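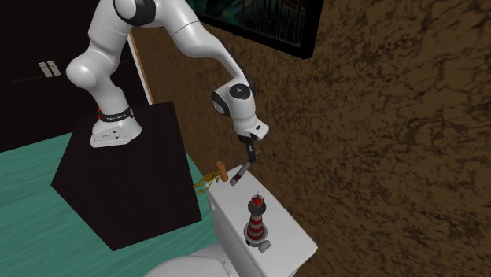 Section 4. House rules for simulated tabletop work

Welcome to the part of the guide we most enjoyed writing! By now you have Tundgate installed and one arm loaded from the Flaltbridge library. Section 4 covers how we expect scenes to be built, checked and run, so that an episode made on your machine means the same thing on someone else's. Please read it through once before you start recording, even if you have used other simulators for years.

4.1 Before you load a scene

1. Open the project folder and check that the scene file and the asset list carry the same version tag.
2. Set the random seed by hand. The default seed is 127, and it's fine for practice. For anything you plan to share, pick your own and write it in the run log.
3. Turn on contact display. It slows the viewer a little, but you'll catch so much more.
4. Load the room first, then the fixed furniture, then the arm, then the loose objects.

Note: Loading loose objects before the surface they rest on will drop them straight through to the floor. Everyone does this once.

4.2 Mounting the arm

1. Fix the pedestal to the floor with a rigid joint. Don't rely on its weight.
2. Attach the arm base to the top of the pedestal and save the offset. The base doesn't have to be centered, but the offset must be in the scene file and nowhere else.
3. Move the arm to its home pose and step the simulation 100 times with no command. Joint readings should hold steady. If they creep, your gravity compensation is off (see 7.2).
4. Sweep each joint slowly by itself and watch for contact with walls, doors and furniture.

CAUTION: Never switch off self-collision to get rid of a warning. A path that passes through the arm's own forearm will look lovely on screen and is no use at all on hardware.

4.3 Choosing a work surface

Tables are the easy choice, and we love seeing people go further. Shelves, window sills, the lid of a toilet tank, the top of a washing machine: odd surfaces are where a policy shows what it has learned. A few rules apply to all of them.

- The surface needs its own collision shape. Don't borrow the bounding box of the whole fixture, especially if the edges are rounded.
- Friction values go in the asset list with a note on where they came from. "Guess" is an acceptable note. A blank is not.
- At least one object should sit near an edge in every batch. Objects in the middle of a surface are too kind to the gripper.

4.4 Placing objects

1. Place the tall or top-heavy items first and let them settle.
2. Add small items one at a time. Cylinders and pegs like to roll, so give each one time to come to rest.
3. Add strands, cords and other soft items last. They cost the most to compute and they tangle with everything.
4. Save the settled state as a new file. Don't overwrite the original!

Note: If a soft item hangs over an edge, leave it. Clear it only if it passes through a solid shape.

4.5 Approach and grasp

1. Bring the gripper to the hover height set in the task file, fingers open.
2. Check clearance to the neighboring objects as well as the target. The overlay turns amber when any finger is too close to something it isn't meant to touch.
3. Descend at the slow rate until first contact, then hold.
4. Close, wait for the force reading to level out, and lift.

CAUTION: Stop the run if the fingers press down into the support surface. Simulated lids don't crack, real ones do, and we want habits that carry over.

4.6 Keeping the record

A batch is 100 episodes. Keep every one of them, including drops, knocks and misses. Mark the result with the standard labels in Appendix B and add a free comment if something surprised you. We read those comments, and several of the rules in this section started as one.

The Vercombe bathroom set ships with 355 object layouts already settled and checked. Start there if you're new. The Lâm kitchen set will follow in December.

Questions about this section go to Oldřich Murín, who keeps the rule list.

Section last revised Wednesday, June 11, 2025.

Next: Section 5. Cameras and lighting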